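Sernard House, ground floor -- fire and slip check
Unit 3076, checked by Auður Juhl, 2023-12-23

1. Exit door to Vídalín side: OK. It opens fully, but the handle is a little loose.
2. Extinguishers: both in place, seals good. One label is hard to read, please order a new one.
3. Corridor floor: NOT OK. The mat is curling at one corner -- I have asked Arnar to tape it before the evening.
4. Tables: OK. Cloth must not hang down to the floor on the walking side. 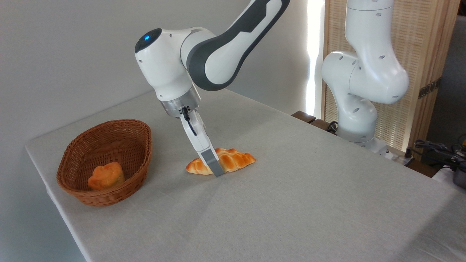

5. Emergency lights: six tested, two are weak. Batteries to be changed in the new year.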